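4.2. La préparation comme discours : les mécaniciens de la piste de Plustby

Il est d'usage, dans la littérature sur le sport automobile amateur, de traiter la préparation d'une voiture comme une suite de gestes techniques. Nos 18 entretiens invitent à la prudence. Les pilotes de la coupe Pruvar, disputée sur terre battue, parlent volontiers de pressions et de ressorts, mais ils en parlent surtout après une défaite. Les vainqueurs, eux, évoquent leur talent.

Sur 69 réglages consignés pendant la saison, 4 seulement ont été conservés d'une manche à l'autre. Les autres ont été modifiés, puis rétablis, puis modifiés de nouveau – souvent le même soir, et par la même personne. L'équipe Kornetti tient un cahier dont les pages de juin se contredisent avec une constance que bien des protocoles expérimentaux pourraient lui envier.

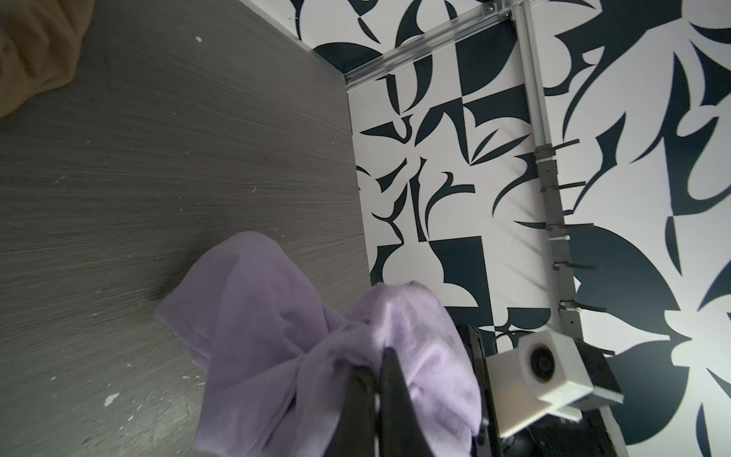 Figure 7. Tissu mauve froissé, pincé entre deux doigts noirs.

Selon Bevan Sutcliffe, l'essentiel se joue de toute façon dans les deux premiers tours de chauffe, et le reste sert à occuper les mains jusqu'au départ. Il a tout de même changé de barre de torsion trois fois avant la finale, finie au neuvième rang.

On aurait tort d'y voir de la mauvaise foi. Le réglage a une fonction sociale : il justifie la présence de chacun au stand et fournit, en cas d'échec, un coupable qui ne répond pas. Peng, doyen du plateau avec 205 départs, refuse pour sa part toute modification après le tirage des grilles. Ses rivaux attribuent cette sagesse à la paresse, et lui aussi.

Commentaires des lecteurs

terre_et_gomme
Neuvième avec trois barres différentes, il faut le faire. Le cahier de Kornetti est-il consultable ?

M. Lavoine
Vous oubliez l'état de la piste. À Plustby elle change entre deux manches, donc revenir en arrière sur un réglage n'a rien d'absurde.

ancien du stand 3
Peng n'est pas paresseux, il a perdu sa clé dynamométrique.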